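Table makers face longer wait for timber as Florndale sawmill cuts shifts

Furniture workshops in and near Florndale have been told to expect longer waits for sawn hardwood after the town's only large mill, Schmieder, said it would drop its night shift from September.

The mill supplies ash, beech and oak boards to joiners, shopfitters and small furniture makers across the valley. In a letter sent to trade customers it said orders for kiln-dried boards would now take up to 21 working days, up from nine. Orders already placed will be honoured at the old price and on the old dates.

Schmieder said the change was down to the cost of running its two drying kilns and a shortage of good logs over the past two winters. Both kilns are heated with offcuts and bark, but the fans and pumps run on mains power, and the firm's current contract ends in September. The letter says there are no plans to close the site. The night shift will move to days where workers agree, and the firm expects to keep most of its staff.

For the workshops, the trouble is mainly with tabletops. A chair can be made from short lengths, and most makers keep enough in the rack to last a few weeks. A tabletop needs long, wide boards, cut from the same log if the colour is to match, and these are hard to store in a small unit. They take up room, and they can cup or split if the air is too dry.

Grilel, which makes dining and work tables in the old tannery buildings, said it had already changed the way it takes orders. Customers used to choose a size and wood and pay on delivery. They are now asked for a third of the price up front so that boards can be reserved at the mill. The workshop said it had lost a few sales this way, mostly for smaller kitchen tables, while larger orders had held up.

A spokesperson for the workshop said the wait was a nuisance but that the bigger worry was grading. When boards are scarce, they said, a mill will put wood into the top grade that would have gone a step down a few years ago, and the buyer finds the knots when the pack is opened. Schmieder said its grading rules had not changed and that customers could send back any pack they were unhappy with inside 14 days.

Prices have moved as well. The mill's list for the summer shows a rise on all three woods, with beech up the least and oak the most. Makers who spoke to us said they had passed on part of the rise and taken the rest themselves. Two said they were looking at making tops thinner, which saves wood but needs better support underneath to stop the middle from sagging.

Others are turning to reclaimed boards. The Nuvik yard, on the far side of the railway, buys floors and fittings from schools, chapels and shops that are being cleared. It has 300 boards in stock at present, sorted by length, and sells to the public as well as to the trade. Old gym floors are the most sought after, although they come in narrow strips and often have painted lines that must be sanded off. The yard said trade sales had risen steadily since the spring and that it had taken on a second person to pull nails.

Reclaimed wood brings its own problems. A missed nail can ruin a planer blade, and a set of blades costs more than many small jobs bring in. Old varnish can clog sanding belts within minutes. Boards from different buildings rarely match, and a customer who wants an even, pale top is likely to be disappointed. Grilel said it used reclaimed wood for benches and shelves and would go on buying new boards for tables.

The colour of the top remains the thing buyers ask about first, according to the makers. Dark stains were popular for some years and have since dropped away. Most orders now are for light or honey shades with a clear finish, and for boards laid so that the grain runs the long way. Oil is still preferred for homes because a scratch can be rubbed out and covered again. For offices, labs and schools the makers tend to suggest a hard varnish, which stands up better to daily wiping.

Owners of oiled tables are advised to treat them twice a year and to keep them out of strong sun. A new top will change shade in its first months, and anything left standing in one place can leave a paler patch. Cups and hot pans should go on mats. Water left overnight will mark oak more than beech, and a steel pan left on damp oak can leave a black ring that has to be sanded out.

Light wooden tabletop, grain running lengthways.

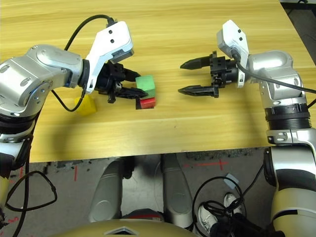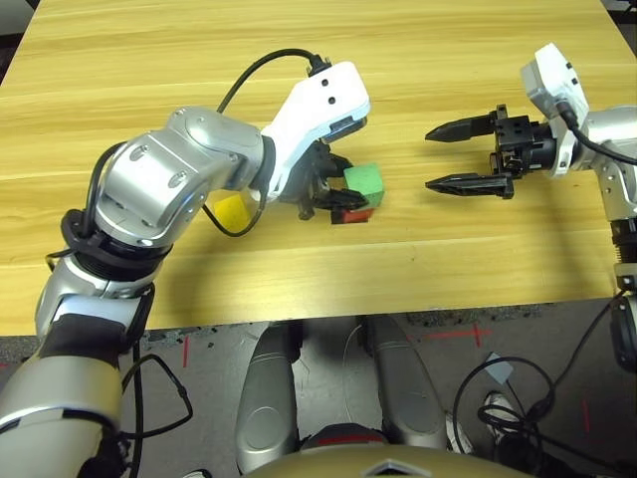
Issue 326 - page 21

The town's workshops have asked whether they could buy boards together, so that one larger order goes to the mill each month. A similar plan was tried six years ago and ended when the shared store flooded. This time the boards would be kept in a dry unit at the Nuvik yard, with each firm paying for the space it uses. The yard said it was willing but would need a new rack and a longer loading bay first.

Schmieder said it would welcome joint orders. A full kiln is cheaper to run than a half-empty one, and the firm said it could offer a lower price on loads of a set size. It would not say how much lower until the new power contract had been agreed.

There are 97 people working in furniture and joinery in Florndale, according to the workshops' own list, most of them in firms of five or fewer. The list does not include the mill or the yard. Training places have been harder to fill than jobs, and two of the workshops that normally take a school leaver each September will not do so this year.

Customers with a table on order should ask their maker whether the boards have already been set aside. Where they have, delivery dates should not change. Where they have not, most makers are adding three weeks to the date given, and some will let the buyer switch from oak to ash at no extra charge.

The mill's trade counter will open from 7.30am until 4pm under the new hours, and will shut for half an hour at noon. Sawdust and bagged offcuts can still be collected from the side gate in the afternoon - bring your own sacks.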